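Foslow Community Boards > Family Game Night > Homemade & House Rules

Topic: Red tray, red buzzer, and the bits that end up around it

tray_bandit
Posted 9 Jan 2025

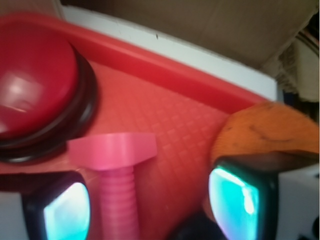
The buzzer on its tray, with a pink bolt and something orange and fuzzy for company.

We do a quiz at my sister's place every other week and the buzzer lives on a red tray. The tray was my idea. A buzzer on a bare table skates away from you when you hit it with conviction, and my family hits things with conviction. On the tray it stays inside the rim, more or less, and the little embossed diamonds on the bottom give it something to hang on to.

The problem is everything else. A tray with a rim on it is an invitation. The pink plastic bolt is from a toddler construction set. The orange fuzzy thing belongs to my niece and has a name I have been asked not to share. Before the last quiz I took off two crayons, a sock and half a rice cake.

So, two questions for the board. What do you keep your buzzer on, and how do you stop the rest of the house from moving in?

- - -

calimlim_r
Love a red buzzer on a red tray. In a hurry you'll slap the tray.

- - -

tray_bandit
We have slapped the tray. There is a house ruling on it. A tray slap counts as a buzz if it makes the button click, and otherwise you owe everyone an apology.

- - -

Jarmila Skála
I would get rid of the tray altogether. A square of rubber shelf liner costs next to nothing, holds the buzzer better than any embossing, and has no rim, so nobody's leftovers collect on it. You also don't get the noise. Hitting a buzzer on a hard tray is like dropping a saucepan lid. My neighbors downstairs knew the score of our October quiz better than we did.

- - -

quizmother338
Disagree with Jarmila, and I say this as someone who did the shelf liner for a whole winter. It holds fine until it gets crumbs under it, then it's a sled. Also you can't carry a shelf liner to the kitchen with a buzzer on it, two pencils and the answer cards. Trays are for carrying! That's the entire point of them!

- - -

Jarmila Skála
You could wash the shelf liner.

- - -

quizmother338
I could do a lot of things.

- - -

Nisreen B.
Putting in a word for the bolt. That's the big chunky kind with the flat head, right? Ours came in a bucket with nuts to match and my son took every single one of them to bed. If you've got one, you've got thirty, and the other twenty-nine are in the couch.

We use them for scoring. Each team gets a color, you screw a nut on for each point, and whoever runs out of thread first wins. It's slow and it squeaks and the kids would not trade it for a proper scoreboard. My husband would, but he's been losing since we started.

- - -

tray_bandit
Nisreen, I'm stealing this. I have been chasing that bolt off the tray for months when I could have put it on the payroll.

Only trouble is we've never found a nut for it. I have a strong suspicion about the heating vent.

- - -

calimlim_r
Rubber bands. One around the thread per point, they sit down in the grooves. Did it with our youngest when she was learning to count and it kept her busy through an entire round of capital cities.

- - -

Nisreen B.
Rubber bands around small children and a quiz with grudges in it. Brave.

- - -

calimlim_r
We had one incident.

- - -

Fathima Kodikara
I run the after-school quiz club at our library branch, so I've thought about this more than a person ought to. A few things that worked for us.

Stick the buzzer down. Those gray mounting putty lumps are fine, four of them under the base, pressed hard. Let it sit overnight before anybody hits it. The putty peels off a smooth base cleanly enough, but on a textured tray you will be picking it out of the pattern with a toothpick, so put a strip of masking tape on the tray first and putty onto that.

Put the buzzer in the middle. People always tuck it in a corner to leave room for pens, and then the players on the far side reach across and take out a drink. If there's room for pens there's room for a sock, as you have discovered.

And don't leave it out between sessions. Ours goes in a shoebox with the lid on. A buzzer in sight of a six-year-old will be pressed 200 times before dinner and the batteries are your problem.

- - -

tray_bandit
It is in the corner. I feel seen.

- - -

Jarmila Skála
Masking tape under putty under a buzzer on a tray. Or, and hear me out, shelf liner.

- - -

quizmother338
Jarmila do you have shares in it

- - -

Jarmila Skála
I have a roll of it that will outlive me.

- - -

bandura_bill
Wait, is anyone going to talk about fairness? One buzzer for the whole table is a terrible system. With a single button in a corner, whoever sits by the corner wins. I kept a tally for my in-laws and the person in the near seat got first buzz so often that they stopped inviting me, or possibly that was the tally.

You need one per team and a lockout, so the first press shuts out the rest. My brother-in-law built ours into an old cookie tin and it has been perfectly fair ever since. No one enjoys it as much, I'll admit that.

- - -

calimlim_r
The fight over the one button IS the quiz, Bill. The questions are there so we have something to do with our faces.

- - -

bandura_bill
Then why keep score?

- - -

calimlim_r
So we know who to fight.

- - -

Fathima Kodikara
For what it's worth, we do hands flat on the table edge until the question is finished. You lift early, you sit that one out. It takes most of the advantage out of the near seat, and we've had far fewer pinched fingers. Rotate chairs every round too. With a single buzzer that's as fair as you'll get, and you don't have to solder anything.

- - -

bandura_bill
Hands on the table is decent. I'll give you hands on the table. I maintain that rotating chairs only spreads the injustice around.

- - -

Napaporn C.
Nobody has answered the second question, about keeping the rest of the house out, so I will, from bitter experience.

You can't. What you can do is give it somewhere better to go. I put a second tray next to the first. Uglier, bigger, nearer the door. Everything that used to land on the quiz tray lands there now, because people are lazy and the ugly one is closer. Keys, hair ties, a single domino, a coupon for Thepsuriya takeout that expired before we moved here. I empty it when it gets tall.

As for the fuzzy orange resident, I would let it stay. Ours is a knitted duck. It sits with whichever team is losing and gets to answer one question per night, by committee of children. Its record is poor but it has never once argued with the quizmaster, and I can't say that of anybody else who comes.

- - -

tray_bandit
I read the duck post out loud at breakfast and now there's no going back. Orange is on the team. My niece would like it noted that Orange is "very good at planets."

- - -

quizmother338
Please report back on planets.

- - -

Nisreen B.
Also please report back on the vent. I want to know if there are nuts down there.

- - -

tray_bandit
Update. Buzzer is now in the middle of the tray, puttied onto masking tape per Fathima. It holds. My brother-in-law hit it hard enough to lift the near side of the tray and the thing stayed put, though a pencil left the table and we haven't got it back.

Decoy tray went in by the door per Napaporn. So far it has collected a phone charger, a mitten, and the Trenport ferry schedule, which I have needed since Thanksgiving.

Bolt is keeping score with rubber bands. One incident.

Orange got planets wrong. It said the biggest one was the Moon. We gave it half a point, and Bill, I can hear you from here.

Vent: no nuts. One crayon, one button off a coat, and a rice cake half that I believe matches the other.

- - -

bandura_bill
Half a point for the Moon??

- - -

Jarmila Skála
How was the noise, with it in the middle?

- - -

tray_bandit
Worse. The dog left the room for the picture round. I may put something under the tray.

- - -

Jarmila Skála
I have a suggestion.

- - -

quizmother338
Here we go.

- - -

Jarmila Skála
I can mail you a piece. What size is the tray?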